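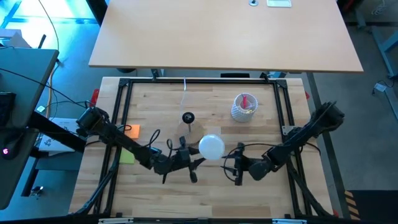
Jasmina Ionescu asked if the Mirnex bench kit can go on a table she already owns, or if the frame has to be bought with a matching top. Any flat, solid top will do. The rails bolt together at the corners and the arm bases mount on the frame, so the tabletop carries no arm hardware.

2256 shares
15 comments

The kit includes two arms with grippers, black aluminum extrusion, corner brackets, diagonal struts and one power supply. The table is not included. Allow 30 mm behind the back rail for cables. Most of the trouble we hear about from shared workshops is a cable pulled tight at the wrist, so leave a generous loop there before tying anything down.

Small household jobs are a good place to begin. A table lamp is harder than it sounds. The bulb is smooth and round, the base slides if it gets pushed, and the two grippers have to stay out of each other's way over a small area. 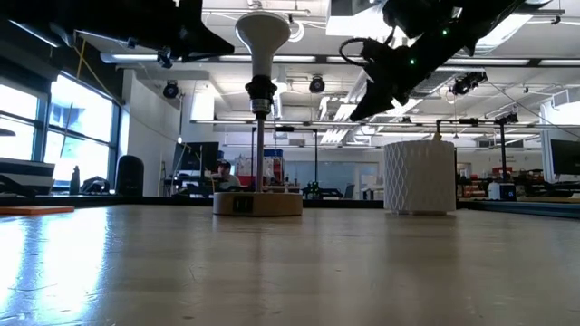 Run the first tries at low speed, and keep the lamp unplugged while you do. The fingers are sold in pairs and come off with 2 screws each. For glass, fit the soft pads and lower the grip force in the settings before the first pickup - the default is set for hard plastic parts.

Spare rails and brackets can be ordered one at a time. Kits ordered now ship in April.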